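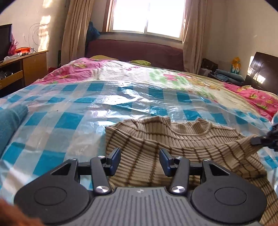
Keeping a house liveable while the builders are in

We had the back of the house done last year. New kitchen, a wall out, a downstairs loo squeezed in under the stairs, and we lived in it the whole way through with two children and a very nervous cat. I kept a notebook by the kettle and most of what follows comes out of it. Some of it I worked out in the first week and some of it I only worked out when it was far too late to help me!

Pick your clean room and defend it

Choose one room that no builder needs to walk through and make it yours. Ours was the front bedroom. Everything we cared about went in there, the door stayed shut during working hours and we ran a rolled-up towel along the bottom of it. A draught excluder would do the same job but I never got round to buying one.

Tape the letterbox-sized gaps around pipes as well. Plaster dust doesn't come in through the door and politely stop, it comes up through the floorboards next to the radiator.

Cover things before the first day

Cover beds, sofas and bookshelves the night before work starts, when you still have the energy. Plastic sheeting is fine for keeping dust off but shake it out of the window or fold it inwards as you take it off, or you tip the whole lot back where it came from. Cotton dust sheets are better on floors and stairs. Plastic on stairs is asking for a trip to A&E.

I used masking tape on painted woodwork and it was a mistake, it pulled the paint off two door frames. Get the low-tack sort.

Set up a pretend kitchen

You need a kettle, a microwave, a washing-up bowl and somewhere to put a chopping board. Ours lived on an old pasting table on the landing. My sister-in-law swears by a slow cooker but the smell of stew at the top of the stairs all night was more than I could stand.

Cook and freeze before you lose the oven. I got through 92 foil trays by the end (I know, because I bought them in one big box and there were eight left of the hundred). Write on the lid what's inside. Bolognese and chilli look exactly the same frozen.

Washing up in the bath is miserable on your back. Put the bowl on an upturned crate and sit on the edge.

Talk to whoever is running the job at the same time every day

Garnet Kowalchuk ran ours, and we settled on ten to eight in the morning, five minutes, standing up. I asked the same things each time – what's happening today, what's going off (water, power, heating) and what do you need me to decide? It saved us no end of grief. Before that I was finding out the water was off with shampoo in my hair.

Write the decisions down and send them as a text afterwards. I don't mean in a stern way, just "so that's the white sockets, and the door opens outwards". We did have one muddle, over the height of a worktop, and being able to scroll back sorted it in a minute.

Money bits

Keep a pot for the things you forgot. We put by 2,000 and spent almost all of it, mostly on flooring the hallway, which had looked perfectly all right until there was a new kitchen next to it. The skip was another one. I'd budgeted for a single skip and we needed a second, so that was 550 I hadn't planned on, once you add the permit for putting it on the road.

Don't buy the tiles early because they're in a sale. I did, and they sat in the shed until September getting moved from one side to the other whenever anybody wanted the ladder.

Dust, afterwards

Leave it to settle overnight before you clean. Then start at the top, so lampshades and the tops of doors, and work down. Hoover first, using the brush attachment, and only then go in with a damp cloth. If you wet plaster dust straight away you get a sort of paste and it dries in streaks. Change the water more often than you think you need to.

Amancay Vergara next door lent me her old hoover for the worst of it, and I'd say borrow or buy a cheap one too. Fine dust clogs the filter and can finish the motor off. Use bags if your machine takes them.

Wash curtains last, once all the sanding is done. I washed mine three times.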